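News | Community | Food & Drink

Rultness tearoom reopens with a full house

2024-03-16

The queue was out past the bus shelter by ten o'clock, and what a cheerful queue it was! After 14 months with its shutters down, the old tearoom on Rultness harbour is open again, run by Lurdes Mota and her business partner Donnie Munro.

The pair took on the lease in December and have done most of the work themselves, from stripping the floor to replastering the back wall (Donnie's first go at plastering, and it looks great). A crowdfunding page brought in £3,000, and the new oven it paid for was going flat out all morning. Cheese scones had sold out before noon, with the first batch of Lurdes's custard tarts close behind.

"I grew up over a café, so the noise makes me happy," she said between orders. "I'd love people to stay for a second pot."

There is plenty to stay for. The window seats look straight across to Iltach, the shelves are filling up with swapped paperbacks, and on Thursday evenings Eilidh Leckie will be hosting a fiddle session, with beginners very welcome. 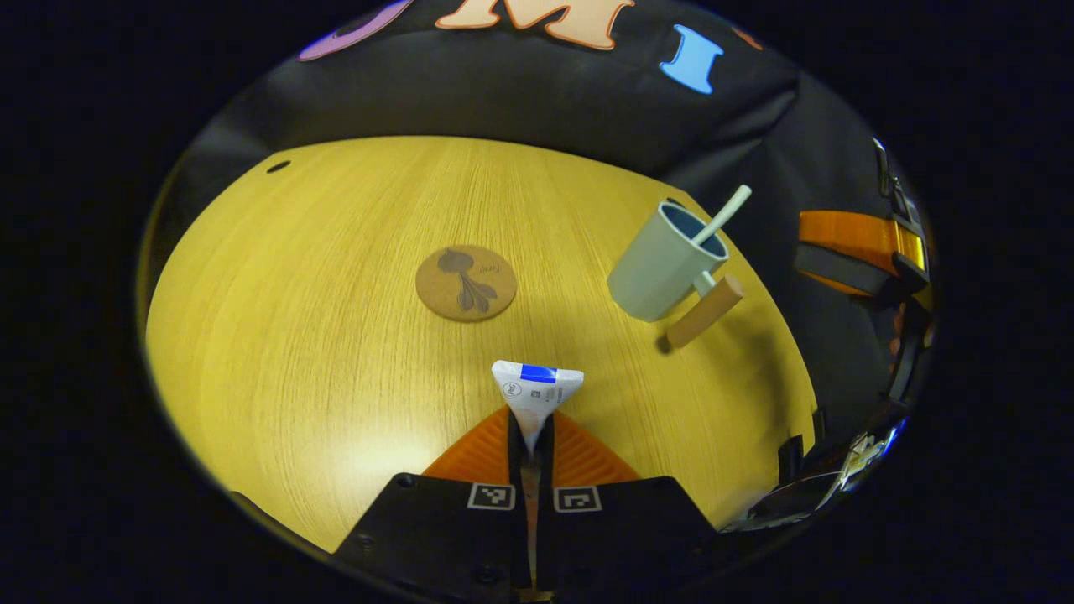 Can you book a table?
Tables for six or more can be booked by phone; smaller groups should just turn up.

Opening hours are 9.30am to 4.30pm, Tuesday to Sunday. Soup is served from noon, and dogs are allowed in the front room.

3 comments

Blair Rennie: Best scone I've had in years. Well done both!

L. Dumitrescu: Is there a ramp at the side door now?

Donnie M: There is Lucian, come and see us

Get our free weekly newsletter. You can unsubscribe at any time.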